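Support > Stamell Label Printer > Set-Up Guide > Section 4: Loading Labels and First Print

Reading time: 4 minutes

4. Loading labels and printing a test label

Complete Section 3 (Unpacking and power) before you start. The printer should be on a flat surface with the power cord connected and the power switch set to off. You need one roll of labels and, for thermal transfer printing, one roll of ribbon.

Caution: The printhead gets hot during use. If the printer has been running, switch it off and wait 11 minutes before you open the cover.

4.1 Load the label roll

1. Press the release tabs on both sides of the printer and lift the cover until it locks open.
2. Pull the roll holders apart and hold them open with the slide lock.
3. Place the roll between the holders with the printable side facing up as it unwinds.
4. Release the slide lock. The holders close on the core of the roll.
5. Turn the roll by hand. It should move freely. If it drags, check that the core is seated on both holders.
6. Feed the labels under the two guides and out past the tear bar. Leave a short length hanging over the front.
7. Adjust the guides until they touch the edges of the backing paper. Do not bend the edges.

Note: Labels wound with the printable side facing in must be loaded from the rear slot. See Section 6.

4.2 Load the ribbon

Skip this step if you are using direct thermal labels.

1. Put the new ribbon on the rear spindle and the empty core on the front spindle.
2. Pass the ribbon under the printhead and tape the leader to the empty core.
3. Wind the front spindle toward you until the clear leader has passed the printhead and the ribbon is flat.
4. Close the cover. Push down on both sides until the tabs click.

Wrinkles in the ribbon show up as thin diagonal lines on the label. Open the cover and wind the ribbon on a little further if you see them. 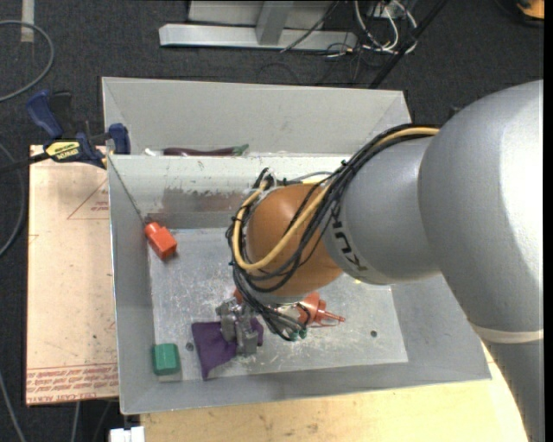
4.3 Calibrate the sensor

The printer has to learn the length of your labels and the gap between them. Repeat this procedure each time you change to a different label size.

1. Switch the printer on and wait for the status light to turn solid green.
2. Hold down the Feed button until the light flashes twice, then let go.
3. The printer feeds several blank labels and stops. The light returns to solid green.
4. Press Feed once. One label should come out and stop at the tear bar.

If the printer feeds without stopping, switch it off and check the position of the gap sensor. For die-cut labels the sensor goes in the center of the label path. For black mark stock, line it up with the marks.

4.4 Print a test label

1. Install the Foltell driver on your computer. Do not connect the USB cable until the installer asks for it.
2. Open Foltell Setup and choose your printer from the list.
3. Select the label size you loaded.
4. Click Print Test Label.

The test label shows the firmware version, the darkness setting and a sample barcode. Scan the barcode. If it does not read, raise the darkness one step and print again. A high darkness setting shortens the life of the printhead, so use the lowest one that scans well.

4.5 Error codes during set-up

527: Cover open. Press down on both sides of the cover. Check that no backing paper is caught under the tabs.

598: Labels not detected. Reload the roll and repeat 4.3. On black mark stock, confirm that the media type in Foltell Setup is set to Mark.

If a code stays on after you have cleared the fault, switch the printer off and on again. Settings already saved in Foltell Setup are kept.

Next: Section 5, Network connection

Contact Wornstead Support | © Wornstead. Revised 1/31/21 | Back to top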